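December 18, 2019 – second day with the Cundex gripper kit, on trial from Okness. I went through the setup guide again with my coffee this morning, and I have to say it's a friendly little manual once you get past the cable chapter (pages 9 to 14, keep a bookmark there). Wide open is the position I want to use as our zero, over bare white table, black fingers level at the tips.
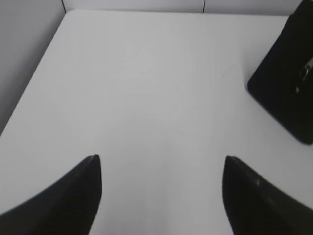
Ionuț Moldovan thinks we should ask for the longer fingers before we decide anything, and that the quote of 1,809 is fair only if the spare tips are included.

I'll write to Okness about both. The trial runs 21 days, so there's time – still need to find the torque table, and the old Nenau adapter.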